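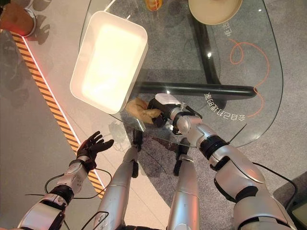 Trudness Pauses Table-Clearing Work After Grip Release Fault

CLISSTEAD, Jun 20, 2018 — Trudness has stopped all unattended running of its two-armed household robots after a fault in which a robot's right hand did not let go of a cleaning cloth when told to. No one was hurt. A serving tray was pulled off a glass table and broke.

The fault happened at the company's test site in Clisstead during a routine wiping task. The robot had finished its last pass and was due to set the cloth down and return both arms to rest. The right hand received the command to open, and the control software recorded it as open. The fingers were still closed on the cloth. When the arm drew back, the cloth caught the corner of the tray and dragged it over the edge.

An operator pressed the stop button and the robot halted. Power to both arms was cut, and the area was kept closed until the hand had been removed for inspection.

"The robot believed its hand was empty, and it moved as if its hand was empty," said Mervyn Lockwood, head of engineering at Trudness. "A broken tray is a small loss. The same fault with a person standing at the table would be a different matter, and we are treating it that way."

What the company has found

Engineers went back through the records of 1181 wiping runs made with the same hand design. In 5 of them, the hand was slow to open or did not open fully. None of those runs led to damage, and none had been reported as a fault. The software marked each one as complete.

Trudness has traced the problem to two causes. The first is mechanical. Loose threads from worn cloths had worked into the finger joints and raised the force needed to open them. The second is in the software. The hand was reported as open once the motor had been given the command and a set time had passed. The finger position sensors were read, but their values were not used to decide whether the arm could move.

The company said the second cause is the more serious one. Threads, crumbs and spills are normal in a home, and a hand has to be able to report that it is stuck.

What is changing

Software version 2031, now in testing, will not allow the arm to leave the table until the finger sensors agree that the hand is open. If they do not agree, the robot tries once more to open the hand. If that fails, both arms hold still and an operator is called.

The arm will also stop at a lower pulling force during the first part of any move away from a surface. Trudness said this will make some tasks slower.

Cloths used in testing will be replaced on a fixed schedule, and finger joints will be cleaned and checked at the start of each working day. A sealed joint cover is being designed with Penrose, which supplies the hands. The covers are expected to be ready for fitting in December.

Robots at customer sites

There are 73 robots with the affected hand at customer sites, most of them in the Clasideck pilot program for assisted living homes. All have been switched to attended mode, which means they will run only while a trained person is present and within reach of the stop button. Customers do not need to return them.

Sites are asked not to use frayed or open-weave cloths, and to keep glassware and hot drinks off any table being wiped. If a hand does not open, staff should press the stop button and call Trudness support. They should not try to pull the cloth free while the arms have power.

"We would like people to call us about the small things, including a hand that opens a second late," said Bradley Fairclough, who manages customer safety for the company. "We had signs of this in our own records and we did not act on them. Slow releases will now be logged as faults."

Attended mode will stay in place at every site until the new software has been installed and the hand has passed a release check on that robot. Trudness will write to each customer with the result.

A full report on the fault will be sent to all pilot sites when testing is finished. Copies will be available on request from the Trudness press office in Clisstead.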